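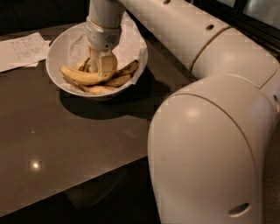
**Widad Khoury**
Technical Writer, Mandholm Mobile Support

## 4. Camera and microphone permissions

This section covers the permission settings in the Netorport app for phones and tablets. It applies to version 4 and later. If you are still on version 3, update first, as the menus have different names and step 3 below will not match what you see.

Netorport asks for camera access the first time you post a photo, start a video call, or scan a contact code. It asks for microphone access separately. You can refuse either one and still read your feed, send text messages, and share pictures already saved on the phone.

### 4.1 Check what the app can use now

1. Close Netorport completely. Swiping back to the home screen does not close it.
2. Open the phone's own settings, not the settings inside the app.
3. Find **Netorport** in the list of installed apps and open its permissions page.
4. Look at the entries for **Camera**, **Microphone**, and **Photos**.
5. Write down any setting you plan to change, in case you want to go back to it.

**Note:** Work phones managed by an employer may show these entries grayed out. Contact your IT desk. Mandholm cannot unlock them for you.

### 4.2 Limit camera access

1. On the permissions page, tap **Camera**.
2. Choose **Ask every time** if your phone offers it. Otherwise choose **Don't allow**.
3. Go back one screen and do the same for **Microphone**.
4. Restart the phone.
5. Open Netorport and scroll the feed for a minute. Watch the top of the screen for the camera indicator.

The indicator should stay off while you scroll. If it comes on, go to 4.4.

**Caution:** Turning off camera access during a video call ends the call on some phones. Hang up first.

### 4.3 Choose which photos the app can see

Full photo access lets the app list everything in your library, including screenshots. Most people only need to share a few pictures at a time.

1. On the permissions page, tap **Photos**.
2. Choose **Selected photos**.
3. Tap the pictures you want to make available, then tap **Done**.
4. In Netorport, start a new post and tap the gallery button. Only the pictures you picked should be listed.
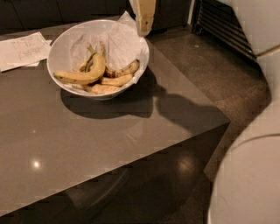
*Bananas in a white bowl.*

You can select up to 70 photos at once. To add more, repeat steps 1 to 3. Taking a photo off the list does not remove it from posts you have already made – delete the post for that.

### 4.4 If the camera indicator comes on by itself

1. Note the time and what was on the screen.
2. Close the app and set **Camera** to **Don't allow**.
3. Open **Help > Send report** in Netorport and pick code 39, "Unexpected camera use."
4. Leave **Attach activity log** checked. The log covers the last 30 minutes and does not include pictures or sound.
5. Check for an app update before you turn the permission back on.

Reports with code 39 go to Naveed Memon's team. If you have not had a reply after two working days, send the report again with the word "repeat" in the first line.

**Note:** Code 46 is for camera errors, such as a black preview. Please do not use it for privacy reports, as it goes to a different queue.

Section 5 covers notifications and lock screen previews.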